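Speaker notes: Mending, laundry and the art of keeping your clothes
Skerton Library evening talks

Opening

Hi everyone, thanks for coming out. (Wait for the chairs at the back to settle. Check the mic!)

I want to start with a jumper. It's grey wool, it's been through two moves and one very enthusiastic puppy, and I'm wearing it tonight. Hold up left elbow. That patch went on in May, on my couch, with the cricket on, and I was so pleased with myself that I wore it to bed.

I'm not a tailor and I've never worked in fashion. I've just been mending my own things for 16 years, badly for the first six, and I've picked up a lot of opinions along the way. You're getting the opinions for free.

Show of hands: who has a bag of clothes at home waiting to be fixed? And who's had that bag for more than a year? (Everybody laughs at this bit, let them.)

The mending pile

My bag used to live behind the bedroom door. I moved house with it. I unpacked it in the new place and put it behind the new bedroom door, same as before, and I swear some of those trousers hadn't fitted me since uni.

What finally shifted it was tipping the whole lot onto the bed and being a bit ruthless. Would I wear this tomorrow if it were fixed? If yes, it stayed. If I had to think about it, out it went, into the rag box or off to the op shop if it was decent enough. I ended up with a small stack I was keen on, and a small stack is something you can face after dinner.

Then I put the stack next to the kettle. I know that sounds mad. But I make a lot of tea, and a button takes about as long as a teabag.

(Skip the story about the wedding shirt if we started late.)

What you need

Less than the shops want you to think. My whole kit fits in a biscuit tin. I've got a packet of needles in mixed sizes, black thread, white thread, a mid grey that goes with nearly everything, small sharp scissors that are hidden from the rest of the household, and a wooden mushroom for darning that I bought at the Esatholm market and use about twice a winter. An orange does the same job, by the way. So does a light bulb, but be careful.

Please don't buy the giant thread set with 40 colours. I did. I've used the grey.

If you want a machine, borrow one before you buy one. Mine was second-hand and weighs the same as a small cow, and it mostly does curtains.

Three repairs to learn first

Buttons. Go in from the front so the knot ends up hidden under the button, leave a little slack, wrap the thread around underneath to make a stalk, finish off at the back. Leaving slack is the part people miss and then they wonder why the shirt puckers.

Dropped hems. Iron the fold first! I spent years pinning and sewing a hem that wandered all over the place and then ironing it afterwards as though that would help. Press it, pin it, then catch just a thread or two of the outside fabric with each stitch. Slow is fine. Radio on.

Small holes in knits. You can darn them invisibly if you're patient, or you can pick a loud colour and make a feature of it. I'm not patient, so my socks are very cheerful. Pass the sock around here. (It's clean. Tell them it's clean.)

Somebody will ask about jeans. Inner thigh, always the inner thigh. Put the patch on the inside while the fabric is only going thin, and run lines of stitching back and forth over it. Once it's a proper hole you're doing twice the work.

Washing less, washing better

Now the bit that gets me in trouble with my mum. I think most of us wash our clothes too often and too hot. A jumper worn over a shirt can hang by an open window overnight and be perfectly fine. Jeans can go ages. Undies, obviously, no.

I turn things inside out, I do the zips up, I use cold for nearly everything, and I stopped using fabric softener on towels, which went fluffy again after a few washes. The dryer is for emergencies. Everything that comes out of that lint filter used to be your clothes, and once I'd thought of it that way I couldn't go back.

Line drying has its own tricks. Shirts by the hem, jumpers flat on a towel, dark colours in the shade. Our summers will bleach a navy T-shirt before you've finished your lunch.

Sorting and folding

My rule is that clean washing goes on a table, never on the bed, never on the Chair. You all know the Chair. On a table you can spread a crumpled thing out, give it a shake and have a look at it. That look is where you find the loose button and the seam that's starting to go. Folded things get stacked at the back so there's room to work at the front. 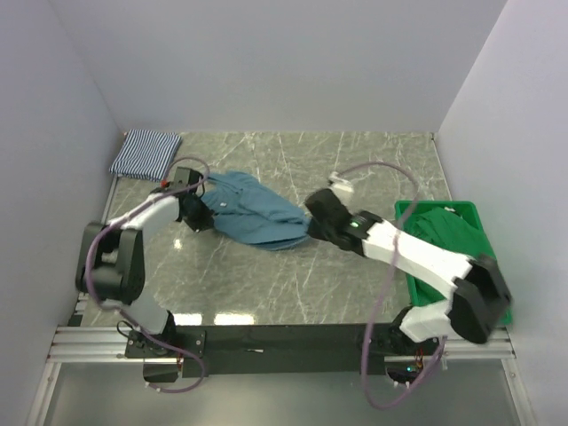
What it costs, what it saves

I kept a tally one year in the back of my diary. I spent $40 on thread, patches and one zip, and I reckon I put off buying over $200 worth of replacements. It won't pay off the mortgage. It did cover a very nice lunch.

The exception is shoes. I don't do shoes. I take mine to the cobbler on Holzer Street and pay whatever the sign says.

Questions, then tea

Likely ones: moths (freezer, sealed bag, leave it longer than you think), iron-on patches (fine for kids' knees, stitch the edges anyway), and where I got the sock wool (odds and ends bin at Gernance, the shop near the station).

Remind them the needles and scrap fabric are on the side table and they can sit down and have a go. Get the sock back.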